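Preguntas frecuentes sobre la jornada de puertas abiertas
Centro Westetti de Automatización Doméstica — edición de abril

¿A quién se dirige la jornada?
La jornada está abierta al público general, a centros de formación profesional y a empresas del sector. No se exigen conocimientos previos de robótica. Los menores de 14 años deberán acudir acompañados por una persona adulta.

¿Cómo se formaliza la inscripción?
Mediante el formulario disponible en la recepción del centro o en la página de la convocatoria. El aforo total es de 71 plazas, de las cuales 26 se reservan a grupos escolares. Las plazas se adjudican por orden de solicitud y el centro comunicará la admisión por correo electrónico.

¿Qué contenido tiene la visita?
La visita comprende una presentación a cargo de Ching-wen Hung, responsable del programa Plekness, y una demostración de manipulación de objetos cotidianos con pinza de dos dedos. La demostración tiene lugar en la sala de estar del centro, con libros, figuras pequeñas y material eléctrico de uso doméstico. Su duración es de 39 minutos, incluido el turno de preguntas.

¿Pueden los asistentes manejar la pinza?
Sí, en el segundo turno y siempre bajo la supervisión del personal técnico. La pinza es de mano — no va montada en un brazo — y lleva incorporada la cámara que registra cada movimiento. Se ruega retirar anillos y pulseras antes de utilizarla.

¿Por qué se emplean objetos corrientes y no piezas industriales?
El programa Plekness estudia tareas del hogar: recoger, ordenar, separar lo apilado, acercar un cable o un adaptador. Los objetos blandos, los planos y los de forma irregular plantean dificultades distintas, que el equipo comenta durante la sesión.

¿Se graba a los visitantes?
Las grabaciones de trabajo se centran en la zona de manipulación. Quien no desee aparecer en ellas deberá comunicarlo en el mostrador de acreditaciones antes de entrar en la sala.

¿Es accesible el edificio?
El acceso principal y la sala de demostraciones se encuentran a pie de calle. Las solicitudes de intérprete de lengua de signos se atienden si se reciben con la inscripción.

¿Puede asistir un grupo de empresa?
Sí. Los grupos deberán designar a un interlocutor y dirigirse a Ching-wen Chiang, de la oficina de visitas, quien asignará el turno. El taller complementario de la firma Comell requiere inscripción aparte.

¿Qué se ve desde la cámara de la pinza?
Las vistas siguientes corresponden a la sala de demostraciones, con los dedos de la pinza abiertos.
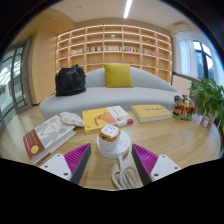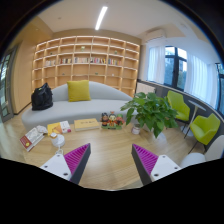
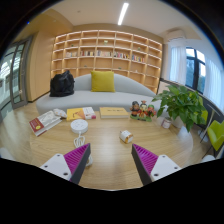 Tiempo de lectura: 2 min

¿Se facilita documentación al término de la visita?
Se entrega un cuaderno informativo y, previa petición, un certificado de asistencia. Las solicitudes de certificado presentadas después de la jornada se tramitan por escrito ante la oficina de visitas.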